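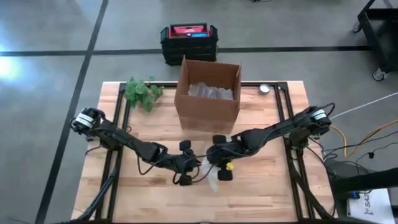
The planner rewrite is in and running on both arms as of last week, so the main promise in the October plan is met, later than we said. Short version for those who only read the top: perception is the slow bit now, planning isn't. The old planner treated each arm as its own problem and then checked for clashes at the end, which was fine when they worked at opposite sides of the table and useless when they had to meet. In the unpacking task they nearly always have to meet. Grippers almost touching over the middle of the bench, one of them with a crumpled plastic bag hanging from its fingers, more clear packing still down in the cardboard box behind. The old code would have stopped both arms well before that point. The new one plans the pair as one thing and keeps a moving gap between them.

Promoris, interim report to Wonar
Monday, February 28, 2022
Prepared by Radomir Mujić, control and planning. Perception notes from Stavros Papadopoulos, edited down by me (sorry Stavros).

Where we are against the plan

Work package 2, joint planning: done, bar the tidy-up. Code is merged, tests pass on the simulator and the real bench. Documentation is thin. I know.

Work package 3, seeing soft and see-through stuff: partly done. More below.

Work package 4, recovery when a grasp fails: started. Design agreed, first half of the code written, nothing to show yet.

Work package 5, operator screen: not started, as planned. Can't sensibly begin before 4 settles.

Planning

The planner now replans 32 times a second, up from 2. That was the number you asked us to watch. It gets there by keeping the last good path and bending it, and only starting from scratch when the bend fails. Mean time for a full restart is 200 milliseconds, which is still too long if an arm is moving fast, so we slow the arms down while it thinks. Looks a bit hesitant on video. Safe though.

Known fault: if both arms want the same spot and neither has priority, they sometimes back off together, come back together, and do it again. Added a tie-break that gives the spot to whichever arm is already holding something. Helps a lot. When both are holding something it falls back to the left arm, which is crude and will be replaced.

Cables. The planner knows nothing about them. We have put a crude limit on wrist rotation so the loops don't wind up, and that costs us some reach at awkward angles. A proper cable model is outside this grant and I'd rather not pretend otherwise. If Wonar wants it we can price it separately.

Perception

Clear plastic remains a pain. The depth reading goes straight through thin film and lands on whatever is behind it, so a bag on the bench comes back as a bench with holes in it. Bubble wrap is worse in a different way, every bubble throws back a bit of ceiling light and the depth map fills up with speckle. 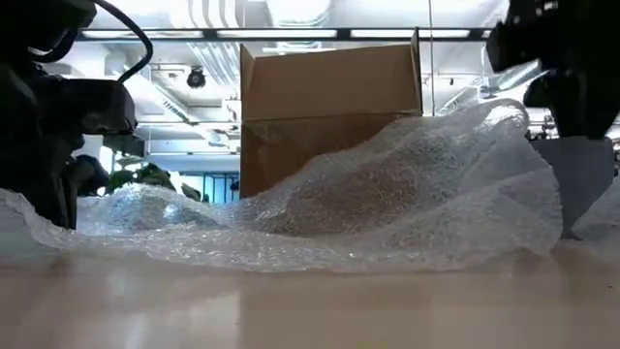

What Stavros has done is stop trusting depth on its own. Zitosis (our perception module, for anyone new on the distribution list) now takes the colour picture first, marks out the regions that are probably film, and only then asks the depth what it thinks. Inside a film region the depth gets a low weight and the outline gets a high one. For rigid cardboard it's the other way round. The two are blended at the border, and the border is where most of our remaining errors live – a box standing partly behind a heap of wrap is the classic case, the lower part of its front face gets taken for part of the heap and the planner is handed a box floating in the air.

Training set for the film regions is 2,000 hand-marked images. Marking is dull and slow, and people disagree over where a sheet ends when you can see through it. We wrote a one page rule for it in the end. Outer rim counts, anything seen through the sheet belongs to the sheet. Second pass of marking followed the rule and the results got steadier straight away.

Lighting: strip lights overhead give long reflections on a shiny table top and the module used to mark those as film too. Fixed mostly by adding examples with nothing on the table but reflections. Still happens at low camera angles. Open ticket.

Tooling

Small but worth reporting. Every run now saves the plan, both arm states, the camera streams and the film mask with one shared clock, and there is a replay viewer so that a failed run can be stepped through at a desk. Before this we were lining up logs by eye. The replay tool found the tie-break fault in an afternoon, after we'd been blaming the network for it for weeks.

Log files are large. We delete streams from successful runs after a while and keep the failures. If your data people need everything kept, please say so soon, becuase it changes what storage we buy.

Slippage and risks

Planner was late. Reason was plain enough, I under-estimated the collision checking and then spent too long trying to rescue the old version of it. Should of thrown it out earlier.

Recovery work is the one to worry about. It depends on knowing that a grasp has failed, and with light film there's nearly no force on the fingers either way, so the force signal tells us very little. Plan is to look at the gripper after each lift and decide from the picture. Not proven yet.

Budget on track. No change to staffing.

Next period

Finish first version of recovery, bench only.
Replace the left-arm fallback with something better.
Border errors in Zitosis, low-angle reflections.
Write the planner docs properly.

One decision needed from you: whether the end-of-project demo should include heat-sealed bags or stick to open ones. Sealed means a cutting or tearing step and new grasp types, and I'd want that settled before the recovery code is frozen. A reply by email is fine, or we can talk it through on the next call.

R. Mujić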